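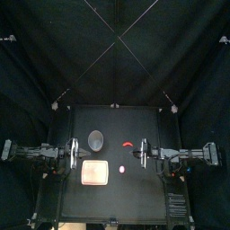 The Pepper Goes Last

Dolores Begay had written the rules of Dara on the back of a seed packet, and there were only four of them. You get a cup, a tray, an egg and a pepper. You move one thing at a time. You say out loud what it means. The pepper goes last.

"And who wins?" asked Lucero, who was eleven and liked to know these things up front.

"Whoever tells the better story, and I'm the judge!" said her grandmother, already clearing the newspapers off the dark table.

Lucero had come to Amonport for September with one suitcase and a very low opinion of towns without a movie theater. But oh, that table! By the second evening it was a whole country. The cup was a lighthouse, then a well, then the tower where the Queen of Rimico kept her 30 cats. The egg was a moon (pink, and a little smaller than a moon ought to be), and one night it rolled off the edge of the world and had to be rescued from under the stove. 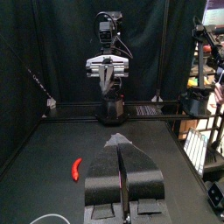 The pepper was always trouble. It was red and small and it curved like a grin, and the minute it landed anywhere, things went wrong in the most wonderful way. Dragons woke up. Bakers forgot the salt. Once it was a boat that had sailed 3559 miles with nobody aboard except a goat, and Lucero laughed so hard that Mr. Fleury from downstairs came up to see what he was missing.

He stayed, of course. Sylvain Fleury was a retired piano tuner and had no gift for dragons at all, but he did the voices, and he did them so well that Dolores had to put her head down on her arms. He took 45 minutes over his first move. Lucero timed him on the oven clock and didn't mind a bit.

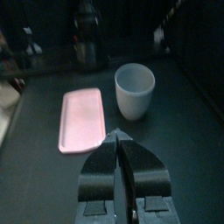
On her last night Lucero asked to go first. She had been saving up a story all week and it came out in one breath, about a harbor that froze in the middle of summer, and the skaters who came from every island to see it. The tray was the ice, pink because the sun was going down on it, with a low rim all the way around so that none of the skaters could slide out to sea. The cup stood near it with nothing inside.

"What's the cup for?" Mr. Fleury whispered.

"That's where they put their shoes," said Lucero. "It's early. They haven't come yet."

Dolores looked at the table for a long while. Then she picked up the pepper, which was against every rule on the seed packet, and handed it to her granddaughter.

"Go on," she said. "Who's first on the ice?"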